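August, late, nearly midnight

What a good day! I have flour in my ears and I don't care. The arm is running smooth again, the joint that has been grumbling at me since we moved to Skirkevthorpe has stopped grumbling, and I want to get it all down before I forget which washer went where.

Started at seven with the covers. I'd promised myself I would do the wrist properly this time, the whole thing, and not just wipe the outside and hope. Four screws on the back plate, all fine, and then the inner ring, which had been put on by somebody with a grudge (me, last winter). Got it off with the strap wrench in the end. The seal behind it was packed with gray paste, flour and old grease together, pressed so hard into the lip that it came out in one curved piece like a fingernail. No wonder it was drawing so much current on the slow turns! I kept the piece. Valter will want to see it.

Valter Nogueira turned up at nine with the new seal and a bag of rolls from Indale. He has strong views on grease and I've stopped arguing, because he's usually right. He says I put in double what it needs, every time, and then the extra creeps out past the seal and picks up dust and we're back where we began. So we weighed it. 4 grams, on the little kitchen scale, and it looked like nothing at all, a smear. I wanted to add more and he moved the tube to the other side of the bench.

The new seal went in crooked the first time. Second time we warmed it in my hands for a bit and pushed it down with the flat of a spoon handle, going round and round, and it seated with a lovely soft pop. Best sound of the week.

Then the cable. I'd forgotten how tight the loop is where it goes over the elbow. There's a shiny spot on the sleeve where it has been rubbing on the bracket, no wires showing, but I didn't like it one bit. Moved the clip down the arm by two holes, gave it more slack, and wrapped the shiny part with the cloth tape. Ran the elbow to both ends by hand with the power off and watched the loop the whole way. It clears now. I should order a new sleeve from Matos all the same and not leave it until the tape goes furry.

Lunch standing up. Rolls, very good, too much butter.

After lunch was the part I had been dreading, which was teaching it home again. Once the wrist has been apart the zero mark is never quite where you left it. I used the pin this time, dropped it in the hole, told the controller that's your zero, pulled the pin out. (PULL THE PIN OUT. I wrote it on the wall in marker after last time.) Then I had it go to the test point on the bench plate and it came down 19 millimeters off to one side. Nineteen! My heart sank. Valter looked at it, looked at me, and asked if I had loaded the old tool file or the new one. The old one, of course. Loaded the new one and it came down so close to the scribed cross that I had to get the lens out to see the gap.

We did the warm-up at slow speed, then 60 cycles of the pick and tip with no load, both of us sitting on crates with our coffee and not saying much. I had my hand on the housing for a good part of it, between runs, and it was barely warm. Before the new seal I could have dried socks on it. The Ritinum log shows the current on that joint flat as a pond, and I printed it and stuck it in the binder next to the awful one from spring.

I've also decided on the cups and bowls. We've been testing with whatever was clean, and the tip angle changes with each one, so half of what I thought was a wrist fault may only have been me swapping things around. From now on it's the teal basin, the clear cup with the loop handle and the pink bowl, and nothing else gets near it until the numbers settle. 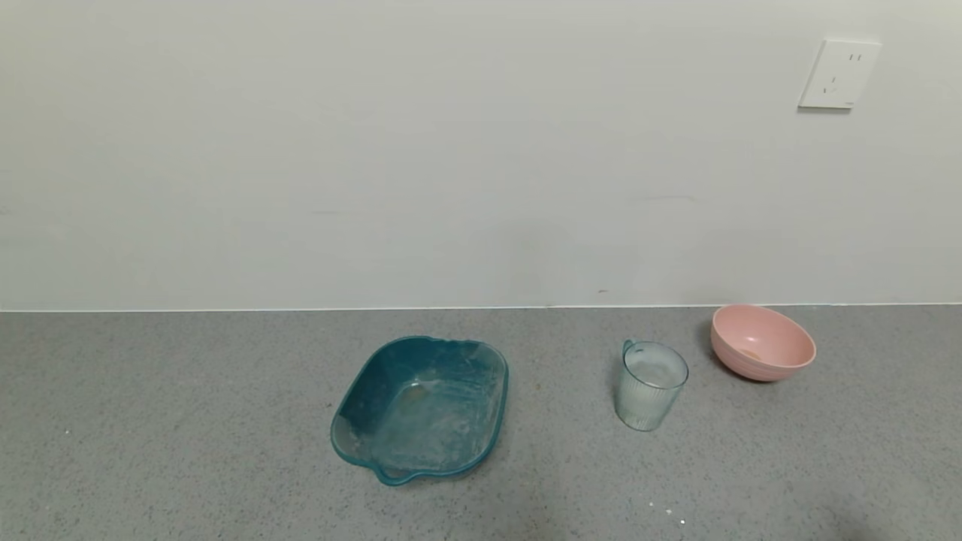
And I need to be stricter with the powder generally. It gets everywhere, and if I'm going to ask that seal to last until next summer then the arm gets brushed down at the end of every session, dry brush first, then the damp cloth, never the air line. The air line just drives it inward. I know this, I've known it for years, and I still reach for the thing.

Tomorrow: the base bolts, with the torque wrench, and the fan filter if there's time. Ask Valter for his short hex key back, or mine, whichever of us it belongs to. Order the sleeve. Wash this shirt.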